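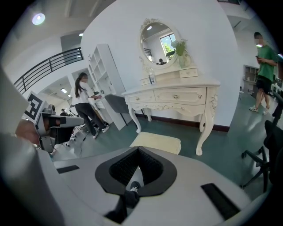
Setting Up the Source File

A short biography of a working dancer runs to one page, and most of the errors in it come from copying other short biographies. The method below covers a performer with a small public record. It takes an afternoon for one subject.

Create one plain table before writing any text. Use four columns: claim, source, date of source, status. Every fact that may appear in the biography gets its own row. "Born in Tritthorpe and trained there" is two claims and takes two rows.

Status has three values: confirmed, single source, and open. Leave a row open until something has been entered in the source column.

Step 1. Collect primary material

Start with printed programs, cast lists, school records that the subject has made public, and recorded interviews. Programs are the most useful. They carry the spelling of the name as the performer used it that season, the role, and the name of the company.

For the Erhan Keskin page I worked from 16 programs. Two of them listed him as "E. Keskin" in the corps, and one left him out although he danced that night as a late replacement. Enter such cases in the table with a note. Do not correct the program in the claim column.

Step 2. Separate the early life section

Childhood and family details are the weakest part of most performer biographies. Include the place of birth, the first school, and the first teacher if they are confirmed. Parents and siblings are named only when the subject has named them in an interview.

If nothing is confirmed, omit the section. A paragraph stating that little is known adds length and no information.

Step 3. Order the career entries

List engagements by season, oldest first. Give the company, the rank or role, and the work. Keskin's table had 37 rows at this stage, and the finished page used fewer than half of them.

Guest appearances go in the same sequence, marked "guest." Keskin's September run with Thibodeau falls between two seasons at Clirnus and is entered under the earlier one.

Step 4. Handle marriage and relationships

State the spouse's name, the year, and the source. One sentence is enough. If the spouse is better known than the subject, keep the sentence in the personal section and out of the opening line.

Step 5. Leave out net worth

Published figures for dancers rarely cite a contract or filing. Treat them as open and do not print them.

Step 6. Write and check

Draft from the confirmed rows first. Single-source rows may be used with the source named in the sentence, for example "according to the Tuteck season program." When the draft is finished, read it against the table line by line and delete any statement that has no row.

Save the table with the page. Later corrections are made in the table first, then in the text.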